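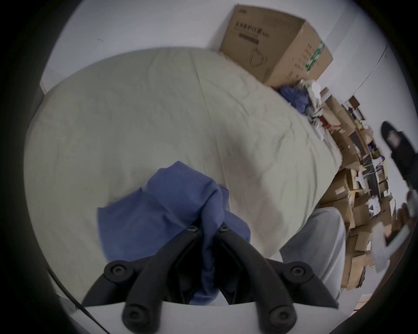 Blue cloth lifted in front of the green sheet, boxes still piled up at the side.

Bed Laundry Notes, Tiltetmont set
Last edited 2022-08-19 by Dimas Sinaga

Hello! This folder is my collection of pictures of clothes and cloths being sorted out on a bed, plus the notes I scribbled as I went. I started it because every folding guide I found used a big clear table, and I do all mine on the mattress (with half the room heaped round it).

What's in it
There are almost 500 pictures, in 2 folders. "burnik" has the close views and "politis" has the wider ones, bed and wall and all. The names come from an old shelf labelling system of mine and I can't be bothered to change them now.

The bed
The sheet is green and it's wrinkled. I did think about ironing it, then decided I'd never iron it in normal life, so the creases stayed. They do make it harder to see where a thin hem stops and the bedding starts, so go carefully if you're tracing outlines.
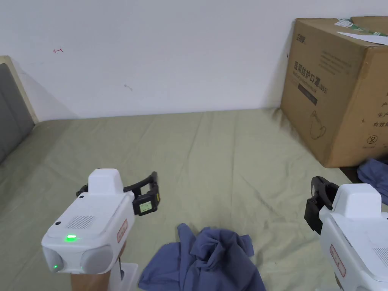

Blue things are my favourite to work with on that green, as the edges stand out nicely even when everything's in a lump. My labels for cloth are plain ones: "bunched", "lifted", "half flat", "folded". If something is pinched up in a peak it counts as lifted, even when the bottom still trails on the sheet. I went back and forth on that one for ages!

Known niggles
Picture 200 is in both folders. Nine of the labels say "fodled", sorry, I'll fix them in November with the Wamard batch (that's all towels). Cardboard boxes and bags aren't labelled at all, so add your own if you need them.

Use any of it as you like, and do send me corrections.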